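Three weeks with the glowing fingers

6 January 2020

So the holidays are over, the tree is out on the curb, and I finally have time to write up the gripper thing I keep promising people. Short version for those of you who only came for that: I'm keeping the new fingers on the arm, I'm mad about the cable, and the old rubber ones are going in a drawer and not in the trash.

Longer version! Back in August I got the Coman arm going on the bench in the spare room (there's a whole saga about the bench, go dig for it if you like pain). It came with a plain two-finger gripper, hard plastic with rubber caps, and I used that for months. It's fine. It picks up blocks all day long. Anything squishy, though, and it either crushes it or lets go halfway up, and you have no idea which one is coming until it happens.

Then Khrystyna Polishchuk, who I know from the Triveldale meetup, offered to lend me a pair of Ronska fingers. They're the kind with a soft lit-up pad on the inside of each finger, and a tiny camera behind the pad that watches it squash when you grab something. You get a picture of the touch, basically. She said keep them three weeks, and if I wrecked a pad I was buying the next one. Fair enough.

Putting them on took me an entire evening. The screws that come with them are too long for the Coman plate, so I went through my coffee can of leftovers until I found shorter ones. Then the controller didn't want to see both pad cameras at once. It would see the left one, or the right one, and if I plugged in the wrist camera too it would sulk and see none of them. Eilif Hellström told me to put the wrist camera on its own USB card and leave the pads on the hub, and that cured it. Thank you Eilif, I owe you a beer, I know I already owed you one.

What I've been doing since is mostly moving stuff in and out of plastic containers, over and over, because that's the job the old gripper was worst at. Going down past a rim is hard! The fingers are fatter than you think, and the pads sit right where you'd bump them.

The wrist view smears like crazy when the arm swings at full speed. Big red thing, two blue lights, a dark lump between the fingers, a bit of something yellow off to the right, and that's all you get. I wouldn't want to steer by it. 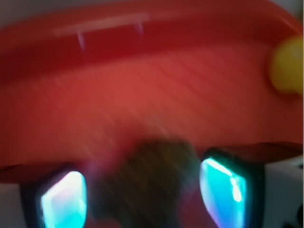 Do you still need a wrist camera if the fingers can feel?

Keep it. The pads only tell you something once they're touching an object, so you need the other camera to get the hand there in the first place.

Anyway, numbers, because Traian Vasiliu will email me if I don't put any in. I did 67 tries with each set of fingers, same objects, same order. The rubber ones dropped 8 and the Ronska ones dropped 3. I'm not going to pretend that's science. I was getting better at setting up the grabs as I went, and the rubber fingers went first, so they got the clumsy version of me. But the feel of it is really different. With the pads on I could close slowly, watch the print grow on the screen, and stop. With the rubber ones I was picking a closing force and hoping.

Stuff I don't like: the cable comes out the back of each finger and flaps around, and I've already snagged it once on the corner of the bench. The pads collect lint. I wipe them with a damp cloth every night and they're fuzzy again by the next afternoon (yes, we have a cat). And they're slow, or my code is, because waiting for the pad picture before each squeeze adds a little pause that you notice after a while.

Slowing the whole arm down helped the wrist picture a lot, by the way. I dropped the travel speed to half and left the lift alone. I also tried a shorter exposure, but the spare room is gloomy and everything went to mud, so I need a better lamp before I try that again.

Khrystyna says I can buy this pair off her, so that's the plan once I've paid for Christmas. Next I want to try the soft silicone hand that Evie Ashworth brought back from Mudcombe, if I can work out how to bolt it on. If anyone has a drawing of the Coman wrist plate with the hole spacing on it, please send it my way, mine has coffee all over it.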